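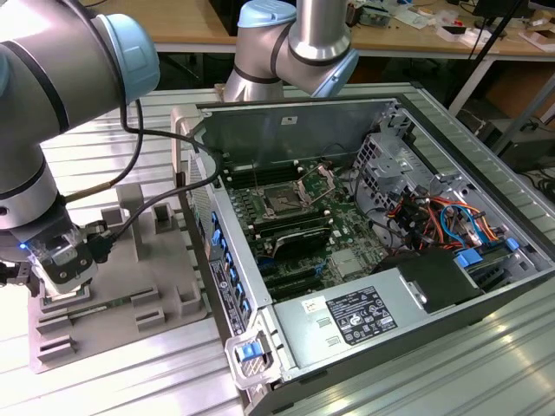 Oat and Calendula: Making a Gentle Hand Cream from Scratch
Project report, Applied Skin Science, second year
Emese Pálfi, with Aranka Simon

Why we chose it

Aranka works weekends at a salon in Disteddale and washes her hands all day long. By April her knuckles were cracked and she had tried most of the creams on the staff shelf, so when the project list went up we didn't have to think very hard! We wanted to make a hand cream with no perfume in it, using things we could buy ourselves, and then find out if people liked it enough to keep using it.

What went in

We made two versions. Both had the same base: water, glycerine, sunflower oil, shea butter, an emulsifying wax and a preservative. Version A had colloidal oatmeal added. Version B had the oatmeal and also calendula oil, which we made by leaving dried petals in sunflower oil on the windowsill at Aranka's flat in Riltberg. (It goes a gorgeous deep yellow.)

Our first batch was 200 g and it split overnight. We had let the oil part cool too much before adding it to the water, and the result looked like thin custard with a puddle on top. For the second try we heated both parts to the same temperature and kept the stick blender going for longer, and it came together beautifully – thick, glossy and no lumps at all. After that we were brave enough to make 1000 g of each version and fill the jars on a Tuesday afternoon.

We checked the pH of both with strips and adjusted them with a little citric acid solution. Version B needed a second go.

Trying it out

Everyone who took part did a patch test on the inner arm first and waited a full day. They then used version A on the left hand and version B on the right, morning and evening, for 2 weeks. The jars had plain labels so they didn't know which was which, although the colour of B gave the game away a bit. We should have thought of that. We asked for a short diary: how the cream felt going on, how long it stayed greasy, and anything they noticed about their skin.

Mr Győri, our tutor, weighed what came back. People had used 460 g of version A between them and a good deal less of version B, even though B got kinder comments for softness. Reading the diaries again, we think the answer is the greasy feel. Several people wrote that they couldn't hold a pen or use their phone straight after B, and one said she only bothered with it at bedtime.

What we would change

Next time we would cut the calendula oil by half and take out some of the shea butter as well. We'd also like to tint both versions the same shade, or use pumps that hide the colour. And a proper moisture reading before and after would be so much better than asking people if their hands feel nice, so we have put our names down for the skin meter at the Jirnasine teaching clinic next term.

Aranka has kept the last jar of A. She puts it on under cotton gloves at night.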